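Ticket 1437: Bin-picking cell, green blocks left behind
Project: Urik
Site: Dorance, shop floor trial
Opened by: Mabli Kneath
Status: open, priority normal

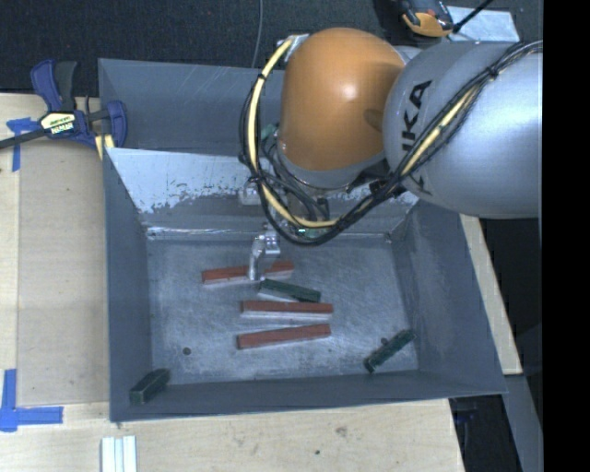
What was reported

The Urik trial is supposed to tell us whether an arm can take over small-parts sorting at the kitting bench. The job is simple to state. Pick blocks out of a metal bin one at a time, reds and greens, and put each color in its own tray. A new hire gets this job on the first morning and is bored by lunch.

Privstead's summary from January called the cell "ready for unattended shifts." I would like that sentence taken out of the summary until this ticket is closed. The cell clears the middle of the bin, slows down when blocks lie close together, and then gives up on whatever is near the walls. It reports "bin empty" when it gives up. That last part is my real complaint.

Steps to reproduce

1. Put three red and three green blocks in the bin. Leave a few bunched near the middle and push one green into a front corner.
2. Start the sort program with default settings.
3. Let it run until it reports finished.
4. Look in the bin.

Log

9:10 a.m. (Mabli) First batch of 60 runs on default settings. Finished clean on 52. Of the other eight, seven ended with a green block left in a corner and one stopped on a grip fault. Reds were never the ones left over. Dark green on scuffed gray metal is not much contrast, so I want the vision side checked before anyone blames the fingers.

10:25 a.m. (Privstead support) Please confirm the bin is clamped and has not shifted from the taught position.

10:40 a.m. (Mabli) Clamp is on the bin wall and tight. I checked the bin against the blue tape on the table and it hasn't moved. Please don't ask me to reteach the bin position again. We did that twice last week and the numbers came out the same.

11:30 a.m. (Privstead support) Suggest raising the exposure and lowering the detection threshold for green.

1:15 p.m. (Mabli) Did both. It finds the corner greens now. It also finds green blocks that aren't there, mostly on the worn patches of the floor, and closes on bare metal. Threshold is back halfway. Still a nuisance, but fewer empty grabs.

1:50 p.m. (Mabli) Watched the approach on a corner block. The arm comes down, gets near the wall, and backs off without touching anything. The program calls this "unreachable" and drops the block from the list. When the list is empty it says the bin is empty. So the message means "I have no more blocks I am willing to try," and the operator has no way to know that from the screen.

2:30 p.m. (Privstead support) The wall clearance is a safety margin for the gripper and cables. It can be reduced. We recommend a liner with rounded corners so parts roll toward the center.

2:45 p.m. (Mabli) A liner may well work. I'd point out that we would then be changing the bin to suit the machine, and the rest of our bins have square corners. If the answer is a special bin for every station, that cost belongs in the comparison. Ayaaba's quote had no line for it.

4:05 p.m. (Mabli) Reduced the clearance one step and reran the corner case only. Better, still not every time. Worst when the block sits at an angle against the front wall. A person would just nudge it out with a finger and pick it up. I asked if the arm has a nudge move. It is "on the roadmap."

Workaround

Have someone look in the bin after every cycle. Yes, this means a person standing at the machine that was going to free up a person.

Needed before closing

Change the "bin empty" message so it lists blocks that were seen and skipped.
Vision settings that find green on worn metal without inventing any.
A nudge move, or a written statement that there won't be one this year.
A run of 92 cycles in a square-cornered bin, with our operators keeping the tally.

Notes

Somebody at the Dorance meeting asked whether the same arm could be unloading dishwashers at home in a couple of years. My view is on record here. Ours has six blocks of a known size, in a bin clamped to a table, and it needs checking. Forks can wait.

Assigned to: Privstead support
Next update due: 9:00 a.m. tomorrow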